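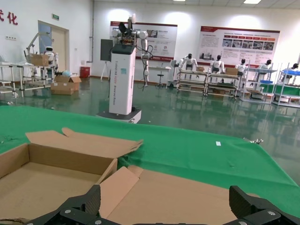 Tatsuya Sugiyama wrote in to say that my figures for the compost trial were wrong, and that brown corrugated board should be counted at a far higher carbon ratio than the one I used in the last post. He is right. I had taken the value for mixed office paper from an old table and applied it to everything in the carbon column.

Blog > Garden > Compost > Bin notes

Last updated: 6 May 2020

The corrected recipe follows. Plain board with no gloss or coloured print goes in, torn to pieces about the size of a playing card. Tape and labels come off first. Staples I leave until sieving, when a magnet picks up most of them. Board soaked overnight tears along the flutes with very little effort and does not mat the way newspaper does.

By volume I now run two buckets of board to one of kitchen scraps. The earlier mix was closer to even and went sour in August, with the centre of the heap grey and compacted. Turning it helped for a few days only.

The bin is a Horance, the tall model with the sliding hatch. The hatch jams. I have stopped using it and lift the whole shell off instead, then fork the heap back in from the top. This takes almost 6 minutes longer than the hatch was meant to and mixes the material properly, so I no longer consider the fault worth fixing.

Moisture is still judged by hand. A squeezed fistful should hold its shape and release a drop or two. The Cisby probe I bought reads wet in everything except dry sand, and I don't recommend it.

The finished material went on the Hotcombe bed at a depth of three fingers and was left on the surface. Worms have taken most of it down. The remaining flakes of board are soft and dark in colour, and the next lot will go through a finer sieve.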